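Thu 14 July

ok it's table day. I have been promising a table thread to the three of you who care about office furniture and I finally have a minute, so get a drink and get comfy

Background for anyone new: we moved into the Tawhiri building in May. Big open room, white ceiling, wood floor, very nice, very echoey. We brought our desks and our chairs and our terrible mugs, and for the first few weeks there was no place to put a drink down that wasn't next to somebody's keyboard

I did not volunteer to fix this. I complained about it in the office channel, and if you complain twice where I work it becomes your project (I had 1,705 unread messages in that channel when I got back from vacation and I swear half of them were opinions on side tables)

So! The table. It's a Suswood, it was $493 with delivery, and yes I know what you could get for $493 if you drove out to the flea market with a truck. I don't have a truck. I have a hatchback with a stroller in it

What sold me was the color. It's that warm honey wood, light but not that washed-out pale stuff, and the corners are rounded. I have walked into the corner of every table I have ever owned, same spot on my hip every time, so rounded corners were pretty much the whole shopping list

It came in 2 boxes on different days. The legs came first. For most of a week I was the proud owner of legs

Assembly was fine! Four bolts a side, one of those little bent wrenches, and I only put one leg on backward. If you get one of these, lay a blanket down first and build it upside down. The instructions tell you to build it on its side and the instructions are wrong

Then the cloth. I ordered it from Plellico and I went back and forth between the teal and a mustard one for so long that the mustard sold out, so there you go, decision made. I love the teal on that wood. Someone told me it looks like a card table at a cruise ship casino and I've chosen to take that as a compliment

It doesn't cover the whole top and I don't want it to. Why would I pay for honey wood and then hide it? It sits in the middle where the cups go and you get the wood all around it

It also does wonders for the noise. A glass going down on bare wood in that room sounds like a gavel. On the cloth you get a little thud and that's all 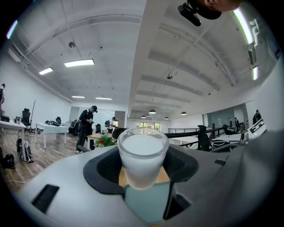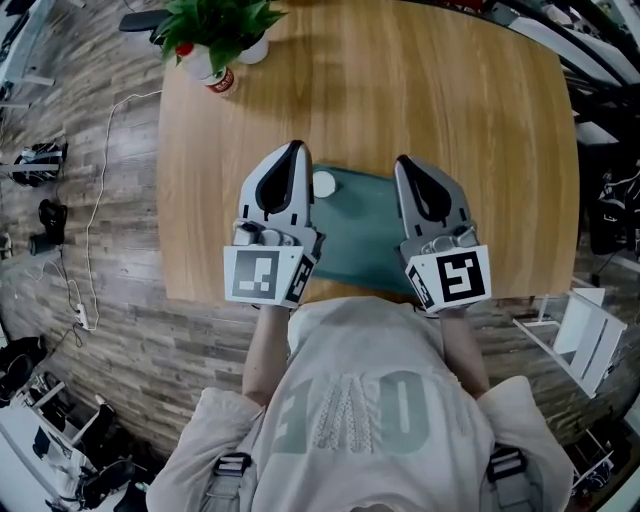

First one is the very full glass with the pendant lamps going off down the right, second one is the table with the cloth on and the plant at the far end.

Can we talk about how full that glass is, by the way. Nearly to the brim! I couldn't carry that three steps. I fill a glass halfway and still end up with wet socks

The short tumblers with the thick rims are my favorite thing to drink from. Tall glasses tip over if you look at them funny, and a thick rim just feels nice, like a diner. I'd like to swap out all our mugs for them but people are weirdly loyal to mugs

Plant update, since you always ask: doing great! Bright green, white pot, sitting at the far end of the table like it pays rent. I water it Mondays. Someone else is also watering it, I'm sure of it, and whoever you are please stop, one of us is going to drown it

I wanted a bigger one and got talked out of it, and ok, fine, that was right. Any bigger and you'd be drinking your coffee through leaves

Lamps: a few of you asked about the hanging ones. They were there when we moved in and I don't know the make, sorry! Domes, hanging in a row along one side. I do like them a lot better than the big flat panels in the ceiling, which are great for finding a dropped earring and not great for anybody's face after 3pm

Things I still want to sort out, in no order:

The floor cable. There's a white cable wandering across the floor to a power strip and it bugs me every single day. I bought a Gridura cable cover for it, the stick-down kind, and then found out I'd bought it in black for a gray-brown floor. It's going back

Coasters. I know, I know, there's a cloth. But the cloth only covers the middle and people put things down where they like. I found a ring on the wood in week one and went around with olive oil and a paper towel like my grandma used to. It mostly came out

Chairs. Right now people drag their own over and then leave them wherever. I'd like two stools that live there and never go anywhere else. Backless, so they tuck under. If you have stools you love, tell me, my budget is whatever's left after a $493 table and that number is not impressive

Washing the cloth: cold, by itself, the first time for sure. I threw mine in with a white dish towel and I now own a mint dish towel. Hang it over a door and it dries overnight, and I've never ironed it and don't plan to

Oh, and somebody asked if the table wobbles. It did, a tiny bit, for the first couple of days, then I went around and tightened everything again and it stopped. Do the second round of tightening! I skipped it on my bookcase at home and that thing sways when the bus goes by

Next up is the shelf by the far wall, where everybody puts the stuff they don't want on their desks. I'm scared of it. Stool links in the replies please, nothing with wheels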